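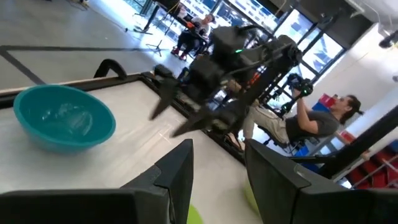 Tunow is a small cooking school. Started in 2000 in the back half of a bakery, moved twice, still small. We teach people to make dinner. Not restaurant food, not competition cakes – dinner, plus bread and a few soups. You bring an apron and a pen. We have the knives, the boards, the pans. Plain white tables with a dark rim, plain plastic bowls like the teal one, the sort of thing you have at home or can get cheap. Copper pots are nice. You won't find any at our place.

Who we are

Helju Navickas runs the school and teaches most of the evening classes. Grew up cooking for a big family, worked 11 years in hospital kitchens, then got tired of trays. Soups and rye bread are her thing. Ask about the sourdough starter only if you have time.

Noreen Nic Giolla does the books, the bookings and the Saturday – sorry, weekend – pastry class. If you called us, you talked to Noreen. If you left a message, she is probaly elbow deep in butter and will call back.

We also have guest teachers a few times a year. Check the schedule, it changes.

What we teach

Basics. 4 evenings, start from zero. How to hold a knife, how to cook rice, eggs, a chicken, a pot of beans. Most people start here, even people who say they can cook.

Bread. One long day. You go home with a loaf, a jar of starter and a sheet of feeding instructions. Please feed it.

Soups and stews. Autumn and winter only.

Kids' class. Ages eight and up. Parents can stay or go, most go. Flour gets everywhere, dress for it.

Private groups. Birthdays, office outings, that kind of thing. Email first, we can't do it on short notice.

How classes run

Small groups, everybody cooks. No standing at the back watching a teacher chop. We start on time, and if you're more than 30 minutes late we may ask you to come another day – the dough won't wait. Everybody washes up at the end. Then we eat. Leftovers go home with you so bring a container, two if you have them.

Allergies: tell us when you book, not when you get here. We can work around most things. We can't promise a nut free kitchen.

Where our stuff comes from

Flour from Szekeres, same mill since the beginning. Vegetables from Kuritz when they have them, the market when they don't. Knives get sharpened at Flastard down the street, and they will do yours too if you mention the school.

Money and refunds

Prices are on the class pages. Pay when you book. Cancel a week ahead and you get it all back, after that we'll try and move you to another date. Gift cards dont expire.

Closed for most of August, like every year. Emails get answered when we're back, slowly at first.

Page updated 11 Jul 2022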